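Gikar Mobile Processor Supply Records
Data card, release 3

Summary

The Gikar records are a structured collection of public statements about the manufacture of mobile processors. Each record links one chip to one manufacturing partner, together with the production stage reported at the time and the source of the report. The collection is intended for researchers who study supply chains, product delays and the reliability of trade reporting. It is maintained by the Hurkosura Institute and was last revised on Fri 8 July.

Contents

The release holds 3501 records drawn from 1879 source articles. Records are stored in a single comma-separated file, records.csv, with a companion file, sources.csv, that lists the articles. The two files are joined on the field source_id. Both are encoded in UTF-8 and use a header row.

There are 21 fields in the main file. The ones most users will need are:

chip_id: internal identifier for the processor
maker_id: identifier for the company that designs the chip
plant_id: identifier for the company that manufactures it
stage: one of design, sample, trial, volume or ended
node_nm: reported process size in nanometers; blank if not stated
claim_type: confirmed, reported or rumored
report_date: date of publication of the source article
source_id: link to the source file

Collection

Articles were gathered in English, Ukrainian and Korean from trade publications, company news pages and investor notices. Two readers coded each article separately. Where they disagreed, the record was passed to a third reader, whose decision is final and is marked with the value 1 in the field adjudicated. Translations were prepared for the Korean material before coding, and the coders worked from the translated text only.

A claim is marked as confirmed only when either the chip designer or the manufacturer has made it in its own name. Claims made by unnamed persons are marked as rumored, regardless of how many publications repeated them. Repeated claims are kept as separate records and share a value in the field claim_group.
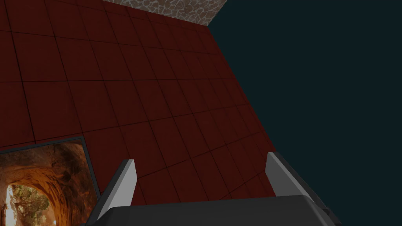
Rendered view of a two-finger gripper with the fingers open.

Changes in this release

The field plant_id now refers to the company and no longer to the individual site. Site names, where known, have been moved to the field site_note. Records imported from the earlier Sydorenko list have been coded again under the current rules, and 3000 of the present records have passed the full consistency check. The remainder carry the value "pending" in the field check_status and should be left out of any published totals.

Dates in the Sydorenko material were originally stored in day-first order. They have been converted to year-month-day order throughout.

Known limitations

Coverage is uneven. Chips for high-priced phones receive far more attention in the press than those for low-cost devices, and the records reflect this. Process sizes are given as reported and are not comparable between manufacturers. A gap between two records for the same chip should not be read as a halt in production.

The records do not contain order volumes or prices. Users should not treat the collection as a basis for investment decisions.

Loading the data

The files can be opened in any spreadsheet program. Users who do so should import node_nm as text, as some entries contain a range. The Omen loader, supplied in the folder tools, reads both files, performs the join and reports any source_id without a match. It requires Python 3.8 or later and no other packages.

License and citation

The records are released under the Creative Commons Attribution 4.0 license. The source articles remain the property of their publishers and are not included. Please cite the collection as: Hurkosura Institute, Gikar Mobile Processor Supply Records, release 3.

Contact

Corrections should be sent to the data editor, Nazar Lysenko, through the issue tracker. Please give the chip_id and the source_id of the record concerned. Accepted corrections will appear in the next release, planned for September.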